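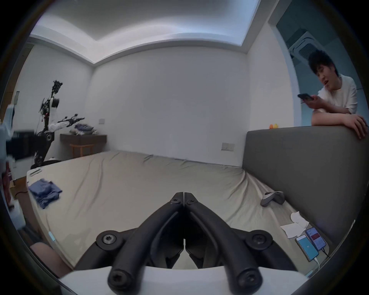

# Chapter 7: Who Writes the List?

Most people who visit a town for the first time arrive with a list. It may come from a guidebook, a tour firm or a cousin who went there once and had good weather. The list tells them what is worth seeing, and by the end of the trip they have seen it. They go home satisfied, and they tell other people to see the same things.

This chapter asks where such lists come from. Tourism textbooks tend to treat the "main attractions" of a place as a plain fact, like its rainfall. A cathedral is an attraction because visitors go to it, and visitors go to it because it is an attraction. You should find that argument annoying. If you don't yet, read it again.

## The case of Flundstead

Take Flundstead, a small seaside town with a harbour, a covered market and a museum of rope. For years the town's own leaflet named 15 things to do. A student of mine spent an August there trying to do all of them. Two turned out to be the same footpath, listed once from each end. One was a viewpoint whose view had been blocked by a car park. The "historic well" was a drain cover with a plaque beside it.

None of this had stopped the leaflet being copied. The tour firm Gudeo used it almost word for word, adding "unmissable" to the well. Moschos, which sells coach trips to older travellers, cut the list to seven and put the rope museum first. When asked why, the firm said the museum had the best coach parking. I believe that answer more than anything else printed about Flundstead.

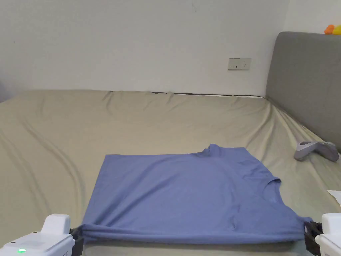

Parking is a perfectly good reason to stop somewhere. My complaint is that the brochure didn't say so. It said the museum was "the beating heart of the old town", and a visitor with one afternoon to spend will plan it on the strength of a phrase like that.

## What the rankings measure

Online rankings were supposed to cure this. Thousands of ordinary travellers would vote, the padding would sink, and the good places would rise. Some of that has happened. A truly dreadful boat trip finds it harder to hide than it used to.

But look at who is voting. Vuvness, a review site popular with weekend travellers, carried 3,000 reviews of Flundstead when we looked at it. Of these, 227 dealt with anything more than a short walk from the harbour. The lists had already sent everyone to the harbour, and the reviews then proved that the harbour was where everyone went. Calling that the wisdom of crowds seems generous to me.

There is a second problem. People rarely give a low mark to something they have travelled a long way to see. They have paid for it and taken the day off work. Admitting that the waterfall was dull means admitting that the day was wasted, so the waterfall gets four stars and the toilets get the blame.
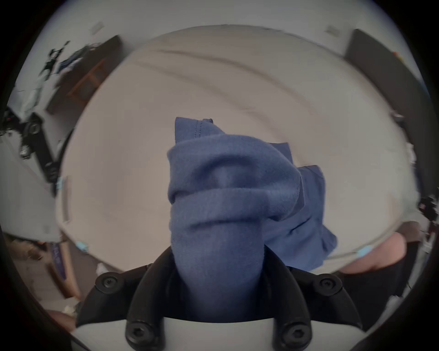
*Fig. 7.1. Blue cloth held between the two jaws of a hand-held gripper.*

## A view from the other side

Pongsak Klinhom worked as a walking guide for many years before he began teaching, and he is less cross about all this than I am. He points out that a list gives nervous travellers a way in. Someone who has never been abroad won't wander happily down side streets on the first morning. They will go to the famous square and drink an overpriced coffee, and perhaps on the second morning they will turn left instead of right.

I accept the first half of that. I would like to see better evidence for the second morning. Most package stays are too short to have a spare one, and the firms who sell them know it.

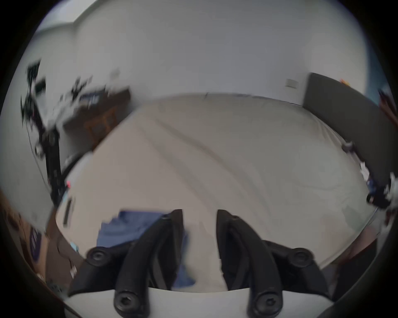
*Fig. 7.2. Gripper fingers with an open gap between their tips, over a bed with a light sheet.*

## Before you read on

Find any printed or online list of things to do in a town you know well. Mark each entry you have visited yourself, and each one you would take a friend to. Then write down one place you would add, and try to work out who would lose money if it were included. Keep your notes, as you will need them for the section on paid listings.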